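The technician who looks after Trarari starts work before anyone else in the building and spends the first part of the morning not switching anything on. We spoke in the small room at Preletti's Landiddale site where the robot works, and then again over the phone on the Sunday, when she had time to go back over some things she thought she had put badly.

Trarari is a humanoid with two arms, two black hands with jointed fingers, and a good deal of cable. The job it is being set up for is moving drinks bottles between a table and a fridge. She did not design it and does not write the software that decides where the arms go. Her part is the hardware: joints, cables, hands, covers, and the room itself.

"People ask me what it can do and I'm the wrong person," she said. "Ask me what it sounds like when the left elbow needs doing. That I can tell you."

She keeps a paper log, a hardback book with a pen tied to it. Faults are numbered from the day the robot was unpacked. The latest entry when I visited was 187, a screw that had backed out of a joint cover. Most are that sort of size.
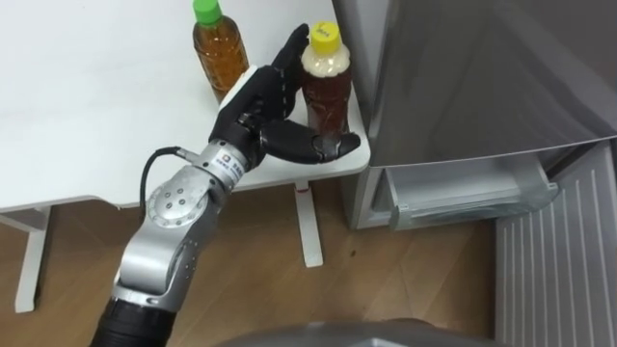
## The morning check

The check is done with the power off and starts at the shoulders. She moves each joint by hand through as much of its travel as it will allow, slowly, with her other hand flat on the housing.

"You're feeling for grit, really. It should be heavy but even. If there's a place where it goes light and then heavy again, you stop and write that down."

After that come the round covers over the joints. Each has a ring of small screws, and she goes round them with a driver set to a low torque. She used to tighten them by feel and found she was doing them up harder on Mondays than at the end of the week. The threads are short and a stripped one means taking the arm off the body, so now the driver decides.

The cables are next. There is a loop near each wrist that has to be long enough for the hand to turn fully and short enough not to catch on whatever is on the table. I asked how long that was.

"Long enough that you're a bit unhappy with how it looks," she said. "Everybody who comes in wants to tidy it. One of our placement students did tidy it, very nicely, with ties. First time the wrist went round it pulled the connector half out. Fault 15, that was. Right at the beginning. I've left the page with the corner turned down."

The loop is now held at one end only, and the tie is a hook-and-loop strap instead of a nylon one. She replaces the strap when it goes fluffy. She has no schedule for that and does not want one.

Last comes the hand. She bends each finger in turn and lets it come back, thumb last. A finger that comes back slowly usually has something in the joint, most often a thread from a cloth, and she gets it out with a wooden cocktail stick. She will not have metal picks in the room.

## The hands

The hands came to Preletti through a project called Kwok, which had used them for something else, and for a while they were the main trouble. They had been set up to hold flat objects. A bottle is round and heavy at the bottom, and the plastic gives when it is squeezed.

"The first week it was crushing them or dropping them. There wasn't a lot in between."

The answer took a month of small changes. The finger closing force was brought down in steps, with the same bottle used until it was too dented to be a fair test. Then the order in which the fingers closed was altered, so that they wrapped round before any of them pressed hard. She did the mechanical side of this, which was mostly re-zeroing. Every time a finger is taken apart it has to be told again where fully open is, and if that is wrong by a small amount the grip is wrong by a large one.

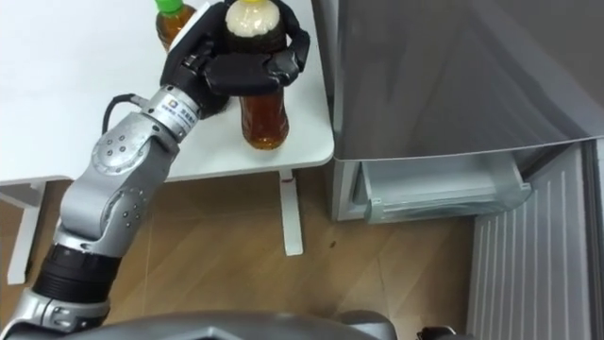
*The hand closed round a bottle near the front of the table.*

Re-zeroing is done with a printed block that she sits the hand in. There are slots for the fingers and a groove for the thumb. She opens everything until it touches the block, holds it there, and saves the position. The block lives in a drawer with a note on it asking people not to use it as a doorstop. I asked if anyone had. She said the note was there.

She changed her mind about one thing during that month. She had wanted soft sleeves on the fingertips and made a set out of heat-shrink tubing. They gripped very well, and they also rolled up the finger after an hour or so and left a sticky ring. The software people preferred the bare fingers, as they behaved the same way each time. "They were right and I sulked," she said. The sleeves are in the same drawer as the block.

Filled bottles are used for all of this. Empty ones tip when they are touched and make the grip look worse than it is. The screw caps are done up by hand, firmly, and checked again before a bottle goes on the table. A leak inside a finger joint is fault 112's description in full: "tea, index, left."

## The room

The table and the fridge have been in the same places since the setup was agreed. Moving either means calibrating again, and she has strong views about this. The positions are measured from the corner of the room, and the measurements are on the inside cover of the logbook. She checks the table first thing on any day after the cleaners have been.

"I don't mind them moving it. They've got to clean. I mind finding out at eleven o'clock."

The floor gives her more bother than the furniture. Cable runs across it, and a person walking backwards while watching a robot will find a cable very quickly. The rule is that you look down before you step, and that only one person stands within reach while the arms are powered. That person has the stop button in their hand, not on the table and not in a pocket. She was firm on the pocket.

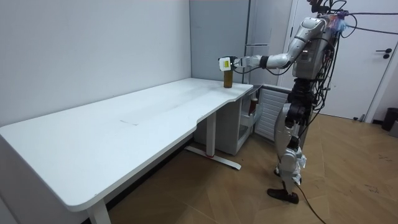

*Words: the Landiddale site newsletter. Technical details checked with Preletti's workshop.*

The second conversation was mostly about repair. I had asked her in person what the worst one had been and she had said the elbow, then been called away.

The elbow started as a noise. It was faint, a tick on the way up that wasn't there on the way down, and only when the arm was carrying something. With the hand empty it ran clean. She wrote it up, and for several days she could not make it happen while she had her ear near it.

"You can't get your ear near it when it's powered, that's the trouble. So I taped a little recorder to the housing and let it run. Then I sat at my desk listening to an elbow."

The recording put the tick at the same angle every time. She took the cover off and found nothing, put it back, and heard it again. On the second go she took the cable clamp off as well and saw that one of its screws was slightly too long. Under load the housing flexed enough for the end of the screw to touch. She swapped it for a shorter one out of the spares tin. Entry 131, she said, if I wanted to look it up. The repair took 5 minutes and the finding of it took most of February.

She has since measured every screw in the spares tin and sorted them into a box with labels.

I asked what she would tell someone setting up a similar machine. She thought about it for a while and said to buy more connectors than you think you need, of exactly the same make. Connectors wear out from being unplugged, and a machine under development is unplugged all the time. Preletti now changes the wrist ones before they fail. The count is kept on a strip of masking tape inside the cupboard door, and when I saw it the right wrist stood at 229 disconnections. She would swap it that week.

She also said to label both ends of a cable, at the same time, before either end is attached to anything.
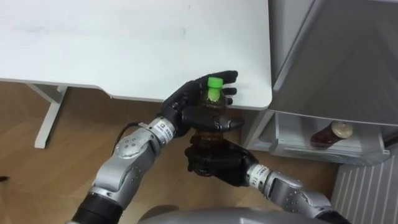

Using both arms together has added a job. When the two hands work on the same bottle, any small error in one arm is passed to the other through whatever they are holding. With one arm, a wrist that is slightly out only puts the bottle down slightly out. With two, the arms lean on each other, and the motors warm up from the effort of it even though nothing appears to be moving.

So there is now a temperature check after each two-handed session. She reads the motor temperatures off the screen and writes them down in pairs, left and right. What she looks for is one side running warmer than the other for the same work. If it does, she goes back to the zero positions before touching anything else, and so far the zero has usually been the cause.

"Usually," she said. "Once it was a cover on the wrong way round. I'd put it on."

The next planned work is on the cabling at the upper back, where the bundles have grown each time something was added. She would like it all out and put back in one go, with the dead wires removed. She has asked for three clear days with the power off. At the time of writing she had been offered one and a half, and was working out which shoulder to do first.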